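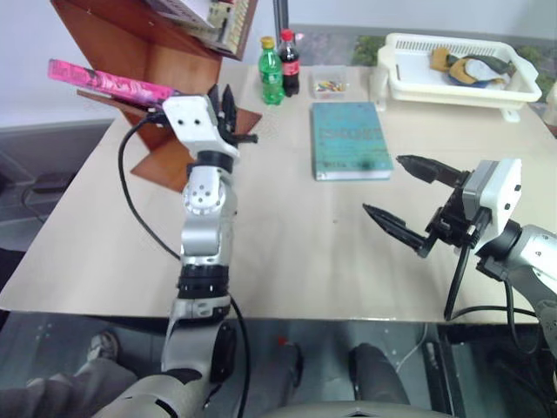 Pink book, wooden shelf stand

Books sliding on a slanted display shelf

bevel72
I have a Trerkiter display stand with a slanted upper shelf, finished in satin varnish. Paperbacks stay put. Anything with a glossy cover creeps forward until it drops off. The shelf is 600 mm wide. I'd prefer not to drill into it. Is there a liner that holds without marking the covers, or do I need a front lip? It sits near a table, so falling books usually land there and the corners get bruised.

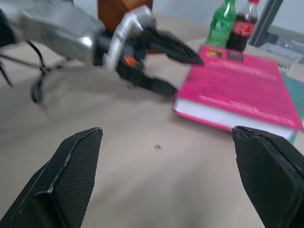 Proltska_Paul17
Reduce the angle. Mine was at 17 degrees and I packed the back feet. No more sliding.

faltus_joinery
Fit a lip. Gloss on satin varnish has low friction, and vibration from foot traffic does the rest. A 4 mm hardwood strip fixed with double-sided tape will stop a standard hardcover and peels off later if you warm it with a hair dryer.

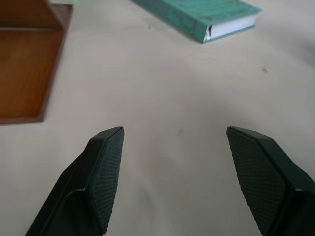 A liner helps if you want the front edge left clear. Use a thin textured sheet and cut it a little short of the shelf so the colour doesn't show at the sides. A fine diamond crosshatch like the one on those dark green grip pads is a reasonable pattern to look for. Avoid soft PVC, as it can stick to laminated covers. Test it under one book for 72 hours first.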